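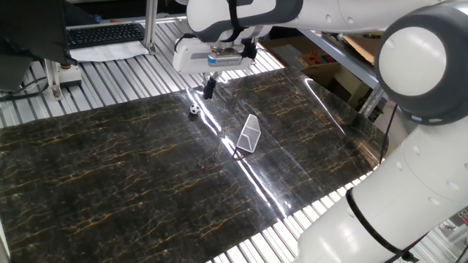

*A robot arm above the marble-patterned mat, with the miniature football and goal, at Zondetora's Fultomness workshop.*

**Fultomness, 19/06/2021** – Zondetora is very pleased to share the news that its robot arms have become part of everyday working life at Fultomness, where the people who used to spend whole shifts picking up and setting down small goods by hand are now the ones teaching the machines how to do it.

The project, which we have been calling Kulholm (after a good deal of friendly argument in the canteen), began in February with the small-goods team. Staff set out the items, guide the arms through each movement and then go over the results together at the end of the shift. So far they have recorded 2145 practice runs, and 768 of those were added by colleagues who had never worked with a robot of any kind before. We are enormously proud of them!
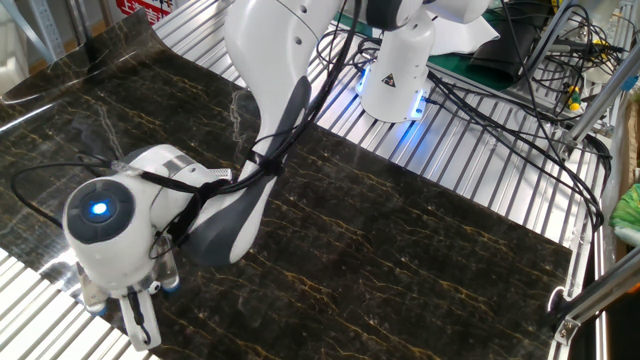 **Sengar Handling Team, Zondetora Fultomness**

For the team, the biggest change has been in how the day feels. Repeated lifting and reaching now takes up almost 3 hours less of each person's week, and that time has gone into training, checking and planning the next set of tasks. All nine members of the team have kept their posts and their hours, and each has been offered a new grade as a robot instructor, with the pay that goes with it.

There were worries at the start, as you would expect, and we were glad that people felt able to bring them to us.

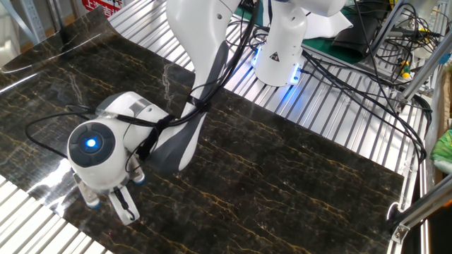 Some of those talks led to real changes in the plan. Shifts at the arms are now shorter, everyone takes a turn at both teaching and checking, and any member of the team can stop a session without having to ask a supervisor first.

Training will be offered next to colleagues in packing and returns, who are warmly invited to come along and have a go before they decide – places can be booked through the Fultomness site office.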